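Visit report: Zavinell open day, Trolismont

The February open day at the Zavinell tube and profile plant drew more visitors than the parking lot could hold, and the 9:30 group left late. Our guide was Recep Sönmez, who runs extrusion on the day shift. The route covered raw material intake, two extrusion halls, the cutting area and the test lab.

Intake and drying

Resin arrives in bulk sacks and is held in a heated store before use. Each lot is sampled for moisture, and a lot that reads high goes back to the dryers for a second cycle. Sönmez put the store's capacity at 52 pallets. The lot tickets are still paper, clipped to the sack, with a copy keyed in at the end of the shift. 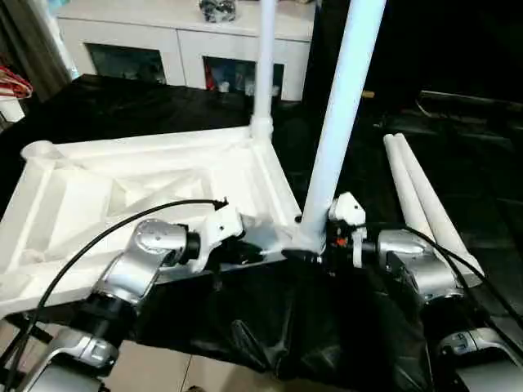

Drying time depends on the grade. Filled grades take longest and are scheduled overnight, so the first morning run is usually one of those. The plant changed its dryer filters last year and reports fewer surface pits in thin-wall tube.

Extrusion

Hall A has 11 lines, most of them on round tube. Hall B handles profiles and was half shut down for a die change on our visit. Wall thickness is measured by ultrasound just after the cooling bath, and the haul-off speed is corrected from that reading. Alper Kozan asked about ovality on the larger diameters. The answer was that vacuum calibration holds it within tolerance, but only after a long warm-up – scrap from startup is reground and used in non-pressure products.

Noise in Hall A was high. Bring your own earplugs if you dislike the foam ones at the door.

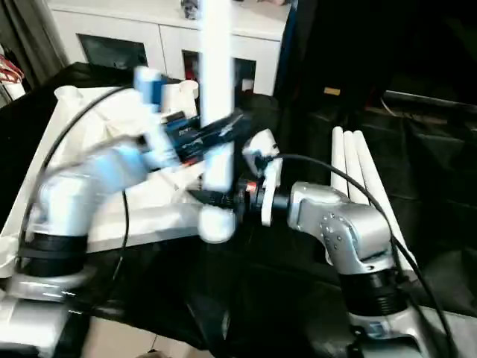 Cutting and test lab

Tube is cut by planetary saw, deburred and bundled. The lab, led by Perla Maldonado, runs burst, impact and heat reversion tests. The burst rig logged 817 samples last year. Retained pieces are kept on open racks by production week, and the older racks are hard to reach.

Maldonado was frank about the impact test. Results vary between operators, and a new drop tower from Mancuso is on order to replace the present one.

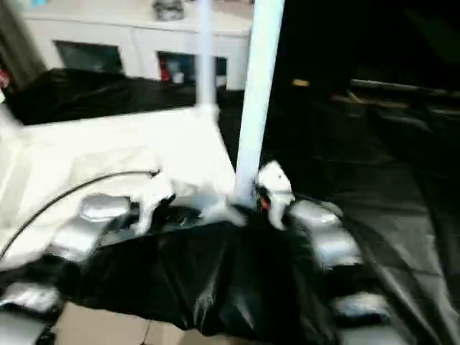
Zavinell open day, Trolismont

Practical notes

Closed shoes are required. The tour takes more than two hours with questions, and there is no seating until the canteen. The next open day falls on a Wednesday; sign-up is through the front office.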